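Lists > Workshop > Archive > Handheld gripper build

From: Elaheh Hashemi
To: Trultton Shared Workshop members' list
Date: 15 Sep 2018
Re: Finger pads and work at the whiteboard

Dear members,

I write in reply to Mr Talebi's message, which I quote for those who joined the list after it was sent.

> Dear all,
>
> Having used both handheld grippers at the last two build evenings, I should like to raise two matters before further parts are ordered. The first is the finger pads. The smooth pads let a round object turn in the grip when it is pushed from the end. Would the workshop consider keeping the textured mesh pads as standard?
>
> The second is the time allowed at the whiteboard. Setting up takes most of an hour, and the present booking leaves little for the work itself.
>
> With regards,
> Pejman Talebi

On the first matter, the workshop agrees. Mesh pads will be fitted to both grippers and the smooth pads will be kept in the parts drawer for anyone who wishes to compare them. Members printing new fingers are asked to use the file marked revision 9. Earlier revisions have a shallower recess and the pad stands proud of the edge.

Pads should be cut from the Pagano sheet held in stock. The sheet must last until the next order, so please cut from the corner inwards and return the offcuts. Adhesive is to be applied to the finger and left for the period given on the tin before the pad is pressed down.

The marker pen remains the agreed test object for this stage. It is to be gripped by the barrel, with the cap on and pointing away from the hand.

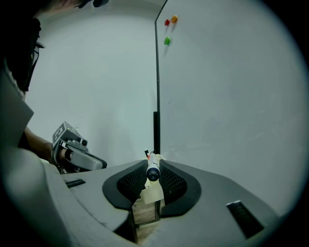 The whiteboard booking will be extended to 125 minutes with effect from the next session. Mr Dehghan will amend the sheet by the door. Members are reminded that the board is also used by the evening class, and that it should be wiped before the room is handed over.

Two further items. The spring supplier, Flirham, has confirmed that the replacement springs are on their way to the Nillport address, and Ms Bakhtiari has agreed to collect them. Recordings from each session should be copied to the shared drive under the name of the member who made them. Files left on the workshop computer will be removed at the end of September.

Questions about the finger drawings should be sent to Mr Amini, with the list copied in.

Yours faithfully,
Elaheh Hashemi
For the Trultton Shared Workshop

Filed under: Grippers and hand tools | Build notices

Contact the list owner | Copyright Trultton Shared Workshop | Back to top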